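Search this site Enter keywords Go

How to work out which of your chores a machine could do (a tabletop test)

Print this page | E-mail this page

I get asked whether it's time to buy a robot for the house nearly as often as I get asked what to do about limescale. My answer used to be a shrug. Now I make people do the test on this page, which takes an evening, costs you a roll of masking tape and a pair of kitchen tongs, and tells you more than any showroom video.
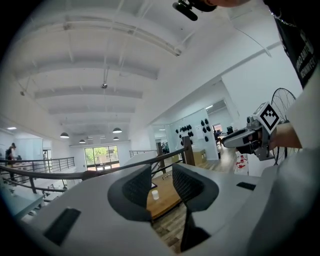
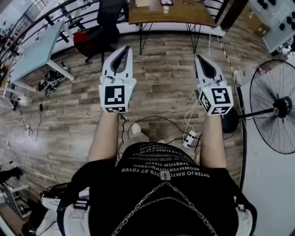
The test is simple: you do your own chores with two fingers per hand, and you see which ones fall apart. Most of the robot hands I've met are a pair of jaws that open and close, so if you can't manage a job with tongs, a machine built that way is going to have a rotten time too (and you've got a far better brain behind your tongs than it has). Start with one object on a clear patch of table. The white cup on the brown wooden table is just the sort of thing I mean, standing upright with plenty of space to come at it. Then look at the floor in the second picture, with the power strip and the black and white cables snaking over the planks. I'd trust a decent machine to have a go at the cup this year. I wouldn't ask one to tidy those cables, and I'm not keen on doing it myself!

What you need

Two pairs of kitchen tongs, silicone-tipped if you have them
Masking tape
A pencil and the back of an envelope
A kitchen timer
An eye patch or a scarf, for the second round

Step one: pick your chores

Write down 6 jobs you do every week. Be fussy about this. "Laundry" is no good, it's a dozen jobs in a coat. Write "get wet towels out of the drum" and "fold a T-shirt" and "pair the socks" as separate lines. Same goes for the workshop. When I did this at the bench I had "clean up after gluing" down as one chore and it swallowed the whole evening.

Step two: do each one with tongs

Tape your tongs so they can't open wider than your palm. Now do each job 10 times and put a tick for every go that works with no help from a knee, chin or elbow. You'll cheat without noticing. I held a bin bag open with my teeth and only spotted it on the fourth go.

If you drop something, that's a cross, even if it bounces back onto the table. If you have to put the tongs down and use a finger, that's a cross as well, and a little note about what the finger was for. Those notes are the best part. Mine said things like "find the edge of the cling film" and "feel if the jar lid has bitten".

Step three: make it harder

Cover one eye and do the list again. Then move everything a bit: turn the mug round so the handle points at the wall, put the towel in a heap, swap the lamp for the big light. A machine can look brilliant on the same mug in the same spot all afternoon and come unstuck when somebody shifts the mat. Your ticks shouldn't drop much. Where they do, you've found a job that depends on seeing well, and you can put a star by it.

Step four: time the dull ones

Set the timer and do your best-scoring job slowly, as if you had nowhere to be. Slow is fine for a machine that works while you're in bed. Loading a dishwasher in an hour bothers me less than you'd think, so long as it doesn't chip the bowls. Slow isn't fine at a bench where the glue is going off.

How to read your envelope

Nine or ten ticks, no star: a machine could probably do this now, or will soon. My list had cups from table to tray, and dropping dry screws in a tub.

Middling: it'll work on a good day and you'll be hovering beside it, so you haven't saved any time. Folding flat tea towels landed here for me, and wiping the worktop.

3 ticks or fewer: keep doing it yourself. Fitted sheets! Cables! Anything in a bag!

Before you spend money

I've lived with a Funetti floor cleaner for two winters and I'm fond of it, but it has wheels and a brush and no hands at all, so don't let it sway you. The only arm I've had a proper go with was the Giltilero bench one, on loan from Grīnberga, the tool library in Barnura. It moved blocks from one tray to another beautifully. I gave it a damp dishcloth and it pinched the very corner, lifted, and laid the cloth down again in a worse heap. The price on the tag was 2000 and at that money I'd want my dishcloth dealt with.

So have they arrived? For one hard, dry, upright thing at a time, nearly. For the rest of a Monday morning, no. I'll do my envelope again in April and change this page if the ticks move.

Print this page | E-mail this page

Comments (4)

breadbin_blues
Tried it with my kids and we got nought out of ten on socks. Pairing was fine, it was turning them the right way out that did for us.

Shedward
You can buy longer tongs with flat ends that grip far better. Is that cheating?

Page author
Not if you write it on the envelope. Better fingers count, and I'd like to know your scores with them.

mop and go
What about stairs? My chores are mostly carrying things up and down them and I can't see where that fits in your steps.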